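3.2 Lighting and layout of the hall

The second site was a single long hall at Bivero, used for the June sessions of the storage and sorting study. We chose it for its length and for its ceiling, which sits low enough at the sides to be reached from a ladder. Before any sessions were held, illuminance was measured at 133 points on a floor grid, with all fixtures on and the doors shut. The mean was 595 lux. Readings fell off toward the far wall and near the mezzanine, as they had at Rollov.
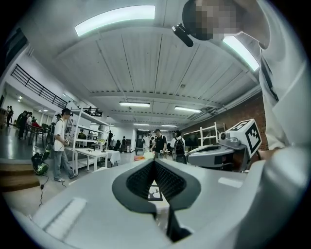
Photo: Gevham site records / Declan Cosgrove

Figure 5. The hall at Bivero, looking toward the far wall. The ceiling is white and paneled, with long fluorescent fixtures at the near end and smaller rectangular lights farther back. The mezzanine with its black railing runs above the left side, and the brown wooden steps are at lower left.

The ribs of the ceiling panels matter more than we expected. Holanda and Brito compared a flat ceiling with a ribbed one in a smaller room and found no difference in how evenly light reached the floor. Our readings do not agree with theirs - under the ribbed panels, neighboring grid points differed by up to 13 percent. Part of this may come from the crossbeams, which we did not model.

The wooden steps were left where they were. Two grid points next to them were dropped from the analysis, and the points under the mezzanine are reported separately in Section 4.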